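Valve radio corner: the hum that wouldn't quit

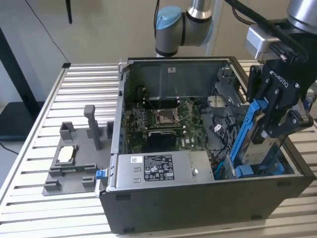

A desktop computer with its side panel off.

Last updated: August

Well, the Wirkisora is finally back on the shelf and playing, and I can't tell you how pleased I am! Those of you who came to the last swap meet will remember me moaning about it. It's the mantel set with the cream dial (the one I paid too much for), and it had a hum you could hear from the driveway.

I started with the filter capacitors, like everyone does. Both of the old electrolytics measured well under their marked value, so in went new ones, and the hum dropped by maybe half. Half! I then spent three evenings swapping valves in and out, moving the mains lead about and muttering, and got precisely nowhere.

In the end it was the earth side of the volume control. Somebody years ago had put in a replacement pot and run its earth back to the far end of the chassis, right past the power transformer. I shortened the wire, took it to the same point as the detector cathode, and the set went so quiet I thought I'd killed it.

While I had the chassis out I went over the resistors as well. The 1000 ohm one in the supply line was reading nearly double, and a couple of the coloured ones near the output valve had drifted badly too. I've left the original wax capacitor bodies in place and tucked the new parts inside, which is fiddly work but keeps the underside looking right. Please do be careful if you try it, and let the supply discharge fully before your fingers go anywhere near it.

Next up is the Pukinel portable, which wants a 75 volt battery that hasn't been sold in my lifetime. I'm planning to string together a stack of 9 volt ones and trim the voltage from there. If any member has the circuit for it, or a spare Dresness dial glass (mine has a crack right through Palma, of all the stations), please bring it along to the next meeting. I've got 12 boxed output valves to swap and I'm happy to be generous.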